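Upper Chamber of Larala

The Upper Chamber is the second house of the legislature of Larala. It sits in Hindau and reviews bills sent to it by the Assembly. Members are appointed for terms of 15 years and may not be appointed twice. The chamber can amend or delay most bills but cannot block the annual budget.

Origins

A council of landholders met in Hindau before the present constitution was adopted. Its seats passed from parent to child, and it had no fixed number of members. The constitution replaced it with an appointed body and gave each district an equal share of the seats. Members of the old council kept the right to attend debates for life, but not to vote.

Powers

A bill passed by the Assembly goes to the Upper Chamber for two readings. Between the readings it is sent to a review panel, which may call ministers and take written evidence. If the chamber rejects a bill, the Assembly must wait 6 months before passing it again. A bill passed a second time becomes law without the consent of the Upper Chamber.

Budget bills are handled differently. The chamber may debate them and attach a written opinion, but the opinion has no legal force. Changes to district borders require the approval of both houses.

Leader of the chamber

The government's business is managed by the Leader of the chamber, who is named by the prime minister and has a seat in the cabinet. The Leader sets the weekly order of bills and speaks for the government when no other minister is present. The presiding officer is a separate post, elected by the members in a secret ballot, and does not take part in debate.

Svetozár Tichý, a former district judge from Brabec, became Leader on 18 July 2018. He had earlier chaired the review panel on local courts. Under his leadership, the time allowed for a second reading was extended and written questions were published in full for the first time.

Public access and library

Debates are open to the public except when the chamber votes to sit in private. The public gallery is closed during the April recess. Printed records are held in Hindau, and a second set is kept at the branch library in Vondau. The Vondau branch also lends general works to residents.
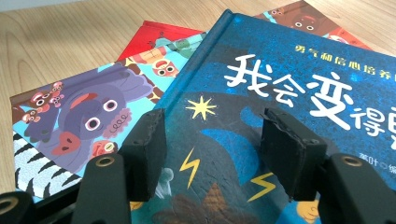
Children's picture books on a wooden tabletop; the dark blue cover has a title in Chinese.

Proposals for change

Bills to replace appointment with direct election have been introduced in the Assembly several times. The most detailed would have cut the term to that of an Assembly member and allowed one renewal. It passed its first reading but lapsed when the Assembly was dissolved. A later petition from Brabec, with 900 signatures, asked for a public hearing before each appointment. The petition was referred to the review panel on appointments.

See also

Assembly of Larala
District courts of Larala
Constitution of Larala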